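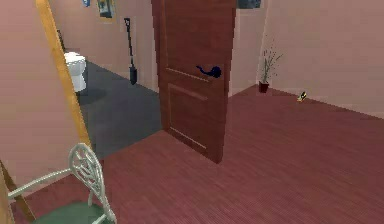

4. Setting up a confidential reporting line in Trulix

This section is for the person at your council or local party office who will receive complaints about conduct. Complete section 3 (User accounts) first.

1. Sign in as an administrator and open Settings, then Reporting Lines.

2. Select New Line and type a name. Use plain wording, such as "Report a conduct concern." The name appears on the public form.

3. Assign 2 case handlers. Both must have their own accounts. Shared logins are rejected.

4. Under Conflicts, list any elected member each handler works for. Trulix will not show a handler any report that names a person on that list.

5. Set the length limit for the first statement. The default is 2000 characters. The lowest setting is 800.

6. Choose whether to accept unnamed reports. If you select Yes, the sender gets a case code in place of an email.

CAUTION: A lost case code cannot be recovered. Say so on your form.

7. Select Save, then Send Test Report. Check that the test reaches both handlers before you publish the link.
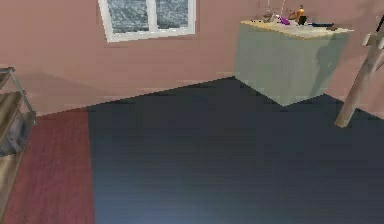 Kenneth Barredo: On our Sastcombe set-up the test only reached one handler. The second had never confirmed her email, so check that before step 7. We also raised the statement limit after the October update, as people were running out of space.

Note: Handlers who have not confirmed their email are marked "Pending" in the Reporting Lines list. Select Resend to send the confirmation again.

8. Copy the public link and add it to your website and staff handbook.

To close a line, select Suspend. Do not select Delete while any case is open. Deleting a line removes its statements and handler notes.

Section last revised November 2025. For moving cases from Tirix, see section 7.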